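About Brernholm Bookbinding School

Brernholm Bookbinding School teaches people to bind, repair and box books by hand. We run evening classes, day classes and a one-year certificate course from a former feed store on Gratport Road in Vimcombe. Most of our students have never bound anything before they come to us. A smaller number work in libraries, print shops or archives and come for one particular skill. 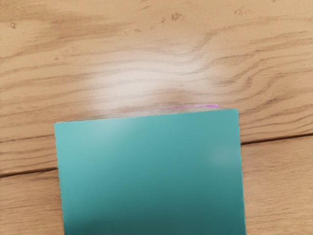 Reading time: 5 min

How we started

The school opened in 1969 as a night class in the basement of the Vimcombe public library. The library had a backlog of damaged books and no money to send them out, so it offered the room for free to anyone who would teach repair and let the students practice on the collection. That arrangement lasted nine years. When the library needed the basement for its heating plant, the class moved to the feed store, first renting the ground floor and later buying the whole building.

The loading door on the south side is still there, and it is how the board shears and the big standing press got in. Anyone who has seen the width of our stairs will understand why both machines are on the ground floor.

For a long time the school had no name except "the binding class." Brernholm was the name painted on the feed store, and people used it when giving directions. We put it on the paperwork when we incorporated as a nonprofit.

What we teach

The beginner course runs ten evenings. Students make a pamphlet, a flat-back case binding, a rounded case binding and a slipcase, in that order. Paper grain takes up most of the first evening. A board cut with the grain running the wrong way will warp once it is pasted, and it is easier to learn this on scrap than on a finished book.

After the beginner course, students can choose from:

Cloth case repair
Paper repair and guarding
Boxes and portfolios
Sewing on tapes and cords
Leather paring and quarter leather
Gold tooling (offered once a year, small group)

The certificate course covers all of these and adds a term of record keeping, estimates and customer work. Certificate students finish by binding one text block three ways and writing a short report on each. The reports are kept in the office and current students may read them.

We do not teach digital printing, page layout or calligraphy. The Zhuravel Print Shop across the street runs classes in letterpress and layout, and many of our students take both. Students enrolled there may use our drop-in hours at the member rate.

Class size and format

Beginner classes are capped at eight. Leather and tooling classes are capped at five, mostly on account of the number of paring stones and finishing stoves we own. Each class has one instructor. Beginner evenings start at 6:30 p.m. and end at 9:00 p.m., with the last fifteen minutes for cleanup.

Materials for the beginner course are included in the fee. For later courses you buy your own cloth and leather, either from our supply shelf or elsewhere. Board, thread, paste and waste paper are always provided. We ask students to bring an apron, a pencil and a bone folder. If you don't own a bone folder, we sell them at cost.

Missed one evening? You can make it up during drop-in hours. Missed evenings beyond the second cannot be made up, and we will offer you a place in the next session at a reduced fee.

The repair program

We still repair books for the Vimcombe library, now on a regular contract. We also take in books from schools and the general public. Last year we repaired 427 books, most of them children's books, cookbooks and family Bibles. Certificate students do much of the work under supervision. Estimates are free, and we will tell you if a repair is likely to cost more than another copy.

We are not the right place for mold damage. Moldy books need to be treated before they come into a shared workroom, and we can give you the name of a conservator who does this.

Turnaround is usually six to eight weeks. It is longer in December, when the certificate students are finishing their term projects and the presses are full.

The reference library

Upstairs is a reference library of almost 2948 items, counting sample books, paper swatches and trade catalogs along with the books themselves. The exact total changes whenever somebody decides whether a box of swatches is one item or forty. The collection covers binding, papermaking, decorated paper and the history of the trade. It does not circulate. Visitors may use it during office hours, and the photocopier is on the landing.

Who runs the school

Kinga Hajdu has been director since the previous director retired. She came to the school as a beginner student, took the certificate course, and taught boxes and portfolios before moving into the office. She still teaches that class in the fall. The other instructors are part-time and most have their own binderies. We are governed by a seven-member board, which meets four times a year in the library upstairs. Minutes are available on request.

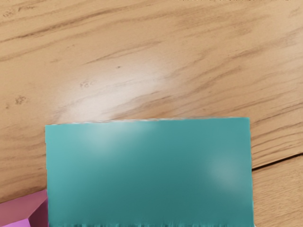 Visiting and contact

The office is open from 10:00 a.m. to 4:00 p.m. on class days. Parking is behind the building, and the entrance is through the yard. The ground floor workroom and restroom are step-free. The library is up one flight of stairs and we have no elevator, but staff will bring items down to you if you call ahead.

Course dates are posted on the Classes page at the start of each term. To join the waiting list for gold tooling, write to the office and say which courses you have already completed.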